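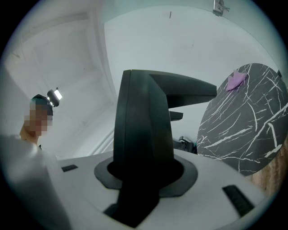

Black against white

Black trim in a white hallway — talk me into it or out of it
Forum: Paint & Finishes

maplestreet_jo
Joined: December 2017

Okay, I need opinions before I lose my nerve. Our upstairs hallway is long and skinny, has five doors off it, and everything in there is the yellowy cream that the last owners put on. Walls, doors, baseboards, the ceiling even. I've been wanting crisp white walls with black doors and black trim for about as long as we've lived here, and my husband has finally stopped making a face when I bring it up.

The white I picked is Aner by Nevico. It's a soft white with a bit of gray in it, very calm on the sample card. For the black I'd go matte. I got a quote from Randi Eide, who painted my sister's dining room (beautiful work, not a drip anywhere) and she wants $1,905 for the whole hallway, doors off and sprayed in her shop. If I do the walls and ceiling myself and she only does the doors and trim, it drops to $861. I can roll a wall, so I'm leaning that way.

So: is black trim going to look amazing or am I going to feel like I live in a tunnel? There's one window at the far end and it faces north.

pete_in_duluth

I'll be the grump. Matte black on doors in a hallway with kids is a mistake. Every hand that ever touches it leaves a gray smudge, and when you wipe the smudge off you get a shiny spot where you wiped. We had it for two years and I painted over it with zero regrets. If you have to go black, go satin. Matte is for magazines.

Also that price to spray five doors is fair. Grab it.

corduroyfrog

Counterpoint to pete, we have matte black doors and two teenagers and a dog that leans on things, and they look fine! I think it depends a lot on the paint. The cheap flat stuff burnishes if you breathe on it. The cabinet-grade mattes are a whole different animal. Ask your painter what she'd use, and ask her to name the product.

I love black and white together, always have. It makes everything look deliberate, even our laundry door which has a dent in it the size of a football.

maplestreet_jo

Two kids, six and nine, both sticky. Pete, you're scaring me. Corduroyfrog, you're my favorite.

I'll ask Randi about the product. She did say something about a Sanden primer underneath because the old cream is oil based, at least on the doors. I rubbed one with alcohol and nothing came off on the rag, so I guess she's right.

hbraten

I'm with the north window. By which I mean I would worry about the window more than the trim. A white with gray in it goes blue and sad in north light. I put something very similar in my mother's stairwell and she asked me, politely, when the second coat was coming. It had three coats on it.

Get a white with a drop of yellow or red in it. On the card you'll think it's too creamy. On the wall, next to black, it'll just be white.

Hjørdis Bråten (yes that's my real name, the forum wouldn't let me have the ø)

pete_in_duluth

Agree with Hjørdis on the white. Disagree with everyone on black.

tinker_lou

Has anyone mentioned doing the doors black and leaving the casings and baseboards white? That's what we did and it's the best of both. The black stays in nice tidy rectangles and you don't have to cut a perfect line along eighty miles of baseboard. Black baseboard shows every bit of lint, and I mean every bit. My vacuum and I weren't friends when we rented a place with those.

corduroyfrog

Hmm, I don't know, lou. White casings around black doors reads a little chessboard to me, especially with five of them in a row. With the casings black too, each opening gets bigger and looks taller. I'd rather dust. But I get that I'm the odd one here.

tinker_lou

Chessboard, ouch! I'll have you know people compliment my hallway constantly. (My mom. My mom compliments it.)

maplestreet_jo

Ha. Lou, I hadn't thought about doors only, and I kind of hate how sensible it is. It would save money too, I'd have to ask how much.

Went to Dahlgren at lunch and bought sample pots — Aner and two warmer ones. The guy at the counter told me to paint them on poster board and move the boards around, and to leave them 24 hours before I decide anything. Is that a real thing or is he just trying to keep me from coming back tomorrow to complain?

hbraten

It's real. The color shifts as it dries down, and you want to see it in the morning and at night with your lamps on. What bulbs do you have up there? If they're the cool blue kind, swap those first. A $10 pack of warm bulbs has rescued more bad paint choices than I could tell you about.

Paint the board right out to the edges, two coats, and hold it flat up against the door you're keeping dark. Don't leave a white border around it or your eye will compare it to the border.

pete_in_duluth

Poster board, yes. And tape a piece of black construction paper next to it. Free, and you'll find out how you feel about black before you pay anyone for it.

maplestreet_jo

Pete, that's a great idea and I'm doing it tonight. I've got a whole pad of the stuff from a volcano project.

maplestreet_jo
Posted 11 Dec 2020

Update! Boards have been up since yesterday. Hjørdis, you called it. Aner looked like skim milk by four in the afternoon. The warmest one of the three is lovely, and my husband, who claims he can't see any difference between whites, walked past and said "that one" without stopping.

The construction paper went on one door and down a stretch of baseboard. I love it on the door. On the baseboard I loved it until the cat went by. So I think it's black doors, black casings, white baseboards, and yes I know that's a combination no one in this thread voted for.

Randi says she'd spray a cabinet finish in satin and that she won't do flat on doors for anybody with children. Pete, please don't be smug.

pete_in_duluth

I'm extremely smug.

corduroyfrog

Satin is fine, I'll allow it. How do the black casings meet the white baseboard though? If the casing is thicker than the baseboard it'll die into it nicely. If they're flush you're going to have a funny little seam at the floor on every door.

maplestreet_jo

Just went and looked. The casing sticks out past the baseboard by a bit, maybe the width of a pencil. Is that enough?

corduroyfrog

Plenty. Caulk it before she paints, and get the good caulk.

tinker_lou

Which hinges are you doing? Because you've got brass right now, I bet, and you're going to have thoughts about that.

maplestreet_jo

Oh no. They're brass.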